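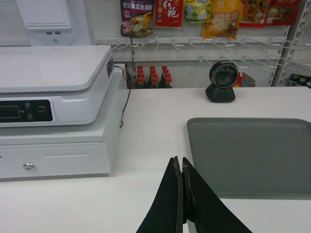 I watched Jokgate for the second time last night, this time with headphones and the subtitles off, and most of what I wrote down concerns the sound and the cutting. The plot needs only a short summary. A customs auditor named Gil is sent to a river port to close out a ledger that does not balance. She expects to stay one night and stays the whole of June. The missing cargo matters for the first 30 minutes and is then used mainly to move her from one office to the next.

The film runs 108 minutes. It is Soledad Hutchins's second feature and the first where she did not also edit. The editing is by Sunita Rawat, and the difference from the earlier film, Bokarell, is easy to measure. Bokarell cut on dialogue almost without exception: a person speaks, we see the person. In Jokgate the cut usually comes a beat before the line, so that you are looking at the listener when the line arrives. In the long interview with the harbor master, his face is on screen for only 13 shots, and in most of those he is silent.

This works well in the first hour. It works less well in the boat section, where there are four people in a small cabin and the geography is never set up. I could not tell on either viewing who was closest to the door, and the end of that sequence depends on it. A single wide shot at the start would have fixed it. There is one in the trailer, so the footage exists.

Chiamaka Iyamu plays Gil with very little movement. She keeps her hands flat on whatever desk she has been given and lets her voice drop at the end of questions, so that they sound like entries being read back. Rosaura Arboleda, as the port clerk, has the showier part and a better haircut. Her accent drifts in the second half. I noticed it more with the subtitles off.

The sound mix is the strongest part of the production. The port has a low compressor hum that sits under every interior, and it is pitched slightly differently in each building. When Gil gets the phone call at the 60 minute mark, the hum from the clerk's office plays under a shot of her hotel room. I missed this completely the first time. On a TV speaker it is probably inaudible.

The score, by Maureen Naylor, is used sparingly – five cues by my notes, one of them under the end credits. The second cue is too loud against the rain and masks half a line of dialogue.

Two complaints about the disc. The chapter stops are placed at even intervals and have no relation to the scenes, which makes going back to check anything a chore. The black levels in the night exteriors are also raised, at least on my player, and the river turns a flat gray. I lowered the brightness two steps and it improved, though the daytime scenes then looked muddy and I had to put it back.

I still prefer Bokarell, mostly for its last reel. Flultex, her short from before either of them, is on the same disc as an extra, and I will write that up separately once I have found a copy with the original mono track.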